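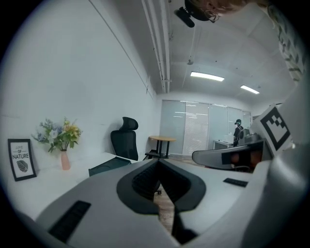
Skondeck H2 Hand-Held Gripper
Data collection tool, camera mount included

Home > Grippers > Hand-held > Skondeck H2

In stock at the Sandoval warehouse. Ships in two cartons, for reasons known to the carton supplier.

Overview

The H2 is a two-finger gripper you hold in your own hand. You squeeze, it closes. A wide-angle camera looks down past the fingers and records what they did, and later your robot arm gets to learn from it, including the part where you dropped the spoon.

We sell three hand-held grippers in this shop and people write to us every week asking which one to get. We used to answer "it depends," which was true and made everybody angry. So we put the H2, the Clamotgate Pinch and the Tasel One through the same set of chores and wrote down how it went. The results are further down this page. We sell all three, so we have no favorite, except that we do, and you'll be able to tell.

What you get

Gripper body with trigger handle, light gray
Two curved fingers
Camera mount (camera sold separately, see Options)
Marker plates and a sheet of printed markers
Spare rubber pads
Hex key
A quick start card that is mostly a drawing of the hex key

Specifications

Fingers: two, curved, parallel motion
Maximum opening: 75 mm
Weight without camera: 70 g less than the H1, which our wrists noticed
Actuation: manual, spring return
Lens coverage: circular fisheye, full circle recorded
Marker type: square black-and-white fiducial, replaceable
Electronics in the body: none
Charging: see above

Trying it out

The test was simple. Each gripper got 20 objects, and each object got 20 pickups by each of the people who work here and couldn't think of an excuse. Mugs, a sponge, a deck of cards, a dish brush, a lemon, a roll of tape, one sock, a glasses case, and so on down to a single paper clip, which we included out of spite. After each round we loaded the recordings, threw out the ones where tracking failed, and trained the same small policy on what was left. Then a bench arm with matching fingers tried to do what we had done.

Grip

The H2's curved fingers are good at round things and patient with soft ones. Mugs, the lemon and the sponge were no trouble. Cards were fine from a stack and miserable flat on a table, where you end up chasing them toward the edge like a cat. The paper clip was picked up on occasion. We would not build a business on it.

The Clamotgate Pinch has flat, narrow fingertips and wins on anything thin. It picked up the cards and the paper clip as if showing off. Give it a mug by the body, though, and the mug slowly rotates until it is looking at the floor.

The Tasel One has the strongest squeeze of the three. This was helpful with the dish brush. We bought a second lemon.

Tracking

All three grippers use printed markers to work out how far open the fingers are. It's a plain method and it works well, as long as the camera can see the marker. On the H2 the plates stand up at an angle, facing the lens, and we lost them less often than on the others. The Tasel's markers lie flatter, and a bright ceiling light at the wrong moment turned them into small mirrors. Switching to matte paper fixed most of that. The Clamotgate's are fine until you pick up something tall, which then stands politely in front of them.

Room tracking is a separate matter. The software figures out where the gripper is by looking at the room, so it wants a room with things in it. Blank white walls are bad. Frosted glass isn't much better. Furniture, a framed print, a vase of fake flowers, all of these give it something to hold on to. We have started giving decorating advice to robotics labs, and they have started taking it, which should worry someone.

Field of view

A fisheye sees a great deal. It will see your desk, your ceiling lights, the far end of the office and whoever is standing there. It will see the top of your head if you lean in. Customers who have to keep faces out of their data should plan for this before recording and should not, as one did, discover it after a week of kitchen footage. The crop tool in the H2 software trims the circle down, but cropping too hard throws away the background the tracker needs. Try it on one short recording before you commit.

Comfort

Nothing with a camera on top of it is comfortable. The H2 is the least bad. The weight sits over your knuckles, and the trigger has a long, light pull. After an hour with the Tasel One, two of our testers were holding their coffee with the other hand. The Clamotgate Pinch is the lightest of the lot and has a handle shaped for a person with four fingers or very good manners.

From hand to arm

With the same number of recordings, the H2 policy finished the mug task most often, the Clamotgate came second, and the Tasel came third with a strong record of picking up the mug and a weak one of letting go. For the card task, reverse the first two. None of this is a scientific study. Our bench arm is older than some of the staff, and it has opinions about its elbow joint.

Which one should you buy?

Kitchen objects, toys, bottles, general tidying: the H2.
Cards, cables, fabric edges, small parts: the Clamotgate Pinch.
Heavy tools with good handles: the Tasel One, and warm up first.
You already own one of the others and it works: keep it. We'll be fine.

Setup notes

Stick the markers on before you calibrate. This sounds obvious and accounts for a good share of our support mail.

Press each marker down from the middle outward. A bubble under the paper reads as a finger that is slightly open forever.

Tighten the camera mount, record for a minute, then tighten it again. It settles.

If you move the camera, even a little, even just to wipe the lens, calibrate again. The software will not tell you that anything is wrong. It will simply be wrong, in a calm voice.

Walk the room once with the gripper before the first recording so the mapping step gets a decent look at it. Move slowly. You'll look like you are searching for gas leaks.

Rubber pads wear out. Swap them when the surface goes shiny.

Options

H2 camera bundle: adds a fisheye action camera, a memory card and a spare battery
Second gripper for two-handed work: comes with its own marker numbers, so please don't mix the sheets
Arm adapter plate: fits the common flange patterns, drawing available on request
Matte marker sheets, pack of five: the best cheap upgrade on this site for any of the three grippers
Wrist strap: buy the wrist strap

Questions we get

Does it work left-handed?
Yes. The body is close enough to symmetrical. The lettering on the handle will be upside down, and you'll have to live with that.

Can I print my own markers?
Yes, at full size, on matte paper, with "fit to page" turned off. Measure one with a ruler before you cut out the rest.

Can I use my own camera?
If it has a fisheye lens, records steady frame rates and fits the mount. Phones fit nothing and we've stopped testing them.

Will there be an H3?
Expect one in August. It was also going to be out last August, so keep your plans loose. H2 fingers and pads will fit it.

Can I pick up eggs?
We did some 70 of them after hours. The H2 broke a few, the Clamotgate a few more. The Tasel was excused.

Returns

Unused grippers can come back within the normal return window. Used ones can too, minus a cleaning fee if there is food in the hinge. Marker sheets can't be returned once they're cut. Please include the hex key. We don't know where they all go.

Comparison last updated March 2024, with H2 fingers from current stock and the older Tasel pads. The newer Tasel pads are softer, and we'll run the lemon again when they come in.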